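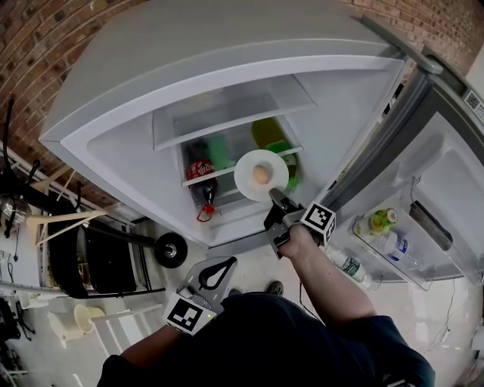

Kühlschrank einräumen in 20 Minuten

Also, ich fange immer mit dem Ablageboden an, denn die Tür ist bei mir sowieso schnell voll! Erst mal alles raus, einmal mit lauwarmem Wasser und einem Spritzer Spüli durchwischen, gut abtrocknen.

Dann kommen die Flaschen dran. Was oft gebraucht wird, stelle ich unten in die Tür — Wasser zum Beispiel. Große Limoflaschen lege ich auch mal quer ins Fach, Deckel nach vorne und richtig fest zugedreht (frag nicht, wie es bei Stepan nach der letzten Feier aussah).

Einzelne Eier, etwa die gekochten vom Frühstück, kommen auf einen kleinen Teller. So rollt nichts weg, und man sieht sofort, was zuerst gegessen werden muss. Den Teller schiebe ich vorne aufs Brett, höhere Sachen wandern nach hinten. Gekochte Eier esse ich innerhalb von 2 Tagen auf, meistens im Kartoffelsalat.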